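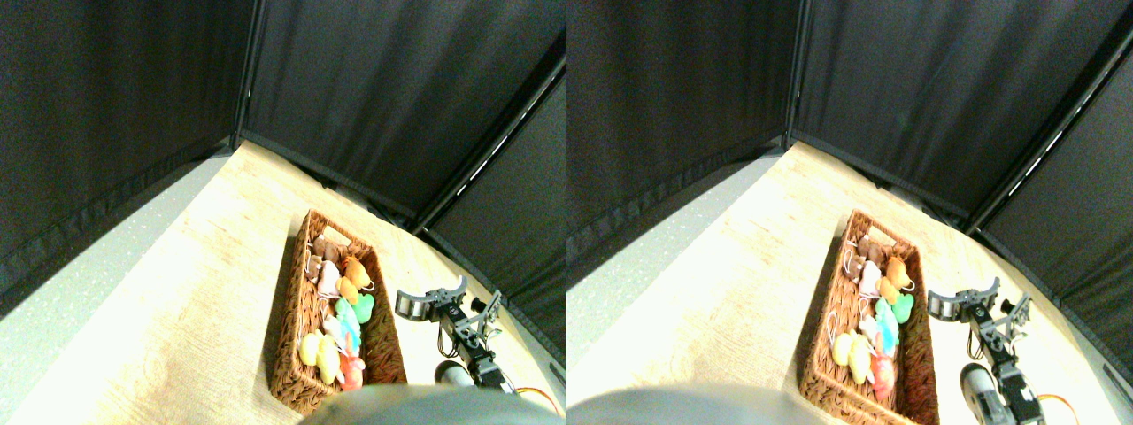 The packing bench at Moltetti, with a basket of plush toys beside the gripper.

How to bring a packing arm onto your bench without upsetting everybody
Posted by Rekha Mittal, 2021-12-04

When our little toy warehouse took on its first arm, I was handed the job of writing the bench routine, mostly (I think) because I had packed there the longest and had the most opinions. Several of you have written in asking how we went about it, so put the kettle on and I'll take you through it.

Step 1. Talk before you plug anything in
We sat down with the whole packing team and went through who would do what. Tarun wanted to know if his hours were going, and he deserved a proper answer. In our case the hours stayed and the job changed: less reaching and lifting, more checking and labelling, and a fair bit of minding the arm. If hours are going to change at your place, say so at this first meeting, please!

Step 2. Settle the basket
Pick one kind of basket and stick with it. We use wicker because we already had a cupboard full. Mark its spot on the table, and ask whoever is on shift to put it back there after every change of stock. Keep strings and tags tucked in as best you can, and leave a bit of give between the toys.

Step 3. Start small
Run 20 toys on the first morning, with two people at the bench, one watching the arm and one writing things down. Stop for tea. Then talk through the notes while they're fresh, and only go up to 200 when the people doing the work are happy with it.
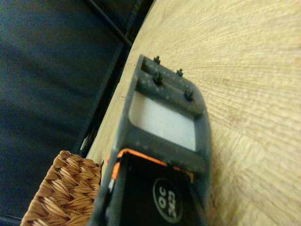

Step 4. Look over the gripper at every shift change
Switch the arm off first, at the wall, every time. Check that the screws are snug, wipe down the plastic with a dry cloth and look for fluff, which plush toys shed like a moulting spaniel. Initial the sheet when you've finished. Irfan does ours in the mornings and he's wonderfully fussy over it.

Step 5. Give people the stop button and mean it
Anybody on the bench can stop the arm, for any reason, and they don't have to explain themselves to a supervisor afterwards. Seema stopped it nine times in her first week and we thanked her each time, as half our changes to the routine came out of those stops.

Step 6. Swap round
Minding a machine is more tiring than it sounds. We change places every two hours, so the same person isn't stuck watching all day, and everyone still gets a turn at packing gift orders by hand. We'll be looking at the rota again in January, and I'll add the new version to this page once the team has agreed it.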